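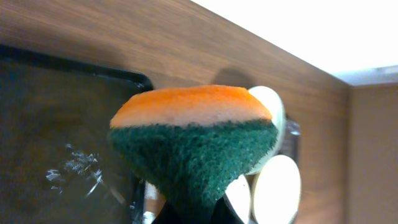
Grutville Community Kitchen > Using the kitchen > Sponges and washing up

Sponges and washing up: common questions

Last updated 20/06/2023

Which side do I use?
The orange foam is for plates, glasses, benches and anything with a finish you care about. The green scourer is for baked-on food on steel trays and the big stockpots. If you aren't sure, start with the foam and a bit more detergent.

Can I use the green side on the non-stick pans?
No. We replaced four frying pans last year and every one had been scoured. Fill the pan with warm water, leave it for 30 minutes and wipe it out with the foam side. The same goes for the cooktop glass and the microwave door, which show every scratch once the light hits them.

What about the enamel casserole dishes?
Foam side only. Soak with bicarb if something has caught on the bottom.

Where do I find a new sponge?
In the second drawer left of the sink, under the tea towels. Take one and put the wrapper in the bin. If the packet is down to its last sponge, write it on the shopping list on the fridge.

How often are they changed?
Weekly for the sink, or sooner if the sponge smells or the scourer is lifting away from the foam. A sponge that has been used on raw meat trays goes in the bin at the end of that session. Please don't put it back on the rack for the next group.

Can I microwave a sponge to clean it?
We ask you not to. People do it at home, but a scourer can have metal in it and a sponge that isn't properly wet can catch fire. Use a new one.

Can it go through the dishwasher?
Yes, on the top rack, on the hot cycle. It freshens the sponge up for another day or two. It doesn't bring back a worn scourer.

Where does the sponge go when I've finished?
Squeeze it out and stand it on its long edge in the rack behind the tap. Don't leave it in the bottom of the sink or on top of the microwave - the wood-look shelving there swells if water sits on it.

Is there a separate one for the floor?
Yes. Old sponges with a corner snipped off live in the bucket in the broom cupboard. A snipped sponge never goes back to the sink, even if it looks clean.

Can I bring my own cloths or brushes?
You can. Take them home with you afterwards. Anything left on the drying rack is treated as ours.

Do the sponges go in the green bin?
No, general rubbish. The foam and the scourer are stuck together and can't be recycled here. We trialled a plant-fibre sponge in August and most groups found it fell apart on the roasting trays, so we went back to the ordinary two-layer kind.

I've scratched something. What do I do?
Write it in the book by the door with your group name and what it was. There's no charge for ordinary wear. For larger damage, such as an oven door or the bench, speak to Wolfram Stöcker before you lock up.

Who do I ask about anything else?
Leave a note in the book, or ring the office on extension 142 during opening hours.

Related pages
Oven and cooktop: common questions
What goes in which bin
Booking the Lindemann Room
Tea towels and laundry roster
End-of-session checklist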